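Call for participants: home laundry habits survey and diary study

Posted 11 November 2023

The Fortin Textile Care Project is looking for adults who do most or all of the laundry in their home. We want to learn how people sort, wash, dry, fold and store everyday clothes, and how long those clothes stay in use before they are thrown out or given away. The study is led by Jocelyn Li and Yavuz Avcı and runs through the end of June.

Who can take part

You can apply if you are 18 or older, live in the greater Vomport area, and do at least one load of laundry a week. You can use a machine at home, a shared machine in your building, or a laundromat. We still need more people who use laundromats, and more people who live alone. You do not need to own a dryer.

You cannot take part if you work for a company that makes or sells detergent, washing machines or clothing. Only one person per household may sign up.

What you will do

The study has two parts. The first is an online survey that takes 10 minutes. It asks who lives with you, what machines you use, which settings you pick most often, and what you do with clothes that shrink, fade or get holes.

The second part is a paper diary. We are selecting 100 people from the survey to keep it. Each time you do a load, you write down the date, what went in, the water temperature, the detergent and how much of it you used, and how the clothes were dried. There is a short section at the back for items you stop wearing, with a box for the reason. Most entries take less than five minutes.

Diary keepers will also pick two cotton T-shirts they already own and wear often. You measure each one at the start and again at the end of the study, using the tape measure we send you. Lay the shirt flat on a bed or table, smooth it with your hands without stretching it, and measure the length from the collar seam to the bottom hem and the width just under the sleeves. Please don't iron the shirts first. Instructions are printed inside the front cover of the diary.

There are no home visits. A team member will call you once a month to see how things are going, at a time you choose – evenings are fine.

Payment

Everyone who completes the survey is entered in a drawing for store credit at Clundaletti Hardware. Diary keepers receive $100, half when the first monthly call is done and half when the diary comes back. Return postage is paid. If you have to leave the study early you keep whatever you have been paid up to that point.

Your information

Your name and address are kept apart from your survey answers and diary. Reports will use group results, and any quotes will be printed without names. You can ask us to delete your answers at any time before the final report is written. Gwenllian Mathias handles these requests and can send you the full privacy notice on paper.

How to sign up

Fill out the interest form on this page or leave a message at the project office in the Uvitz Building, second floor. Give your name, the best way to reach you, and whether you wash at home or somewhere else. Zbigniew Malinowski will reply with a link to the survey. If you would like the survey on paper, say so in your message. The diary is available in English and Spanish.

We will fill diary places as surveys come in, with some held back for laundromat users.

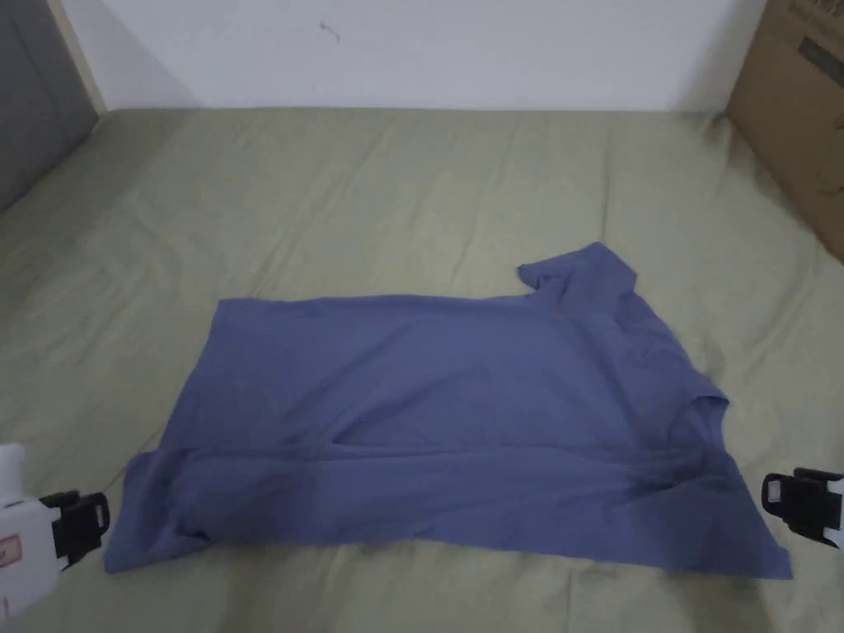
Can I keep the diary if I share the laundry with my partner?

You can, as long as you do most of the loads yourself. Write down only the loads you do, and mark the weeks when your partner did one so we know the record for that week is not complete.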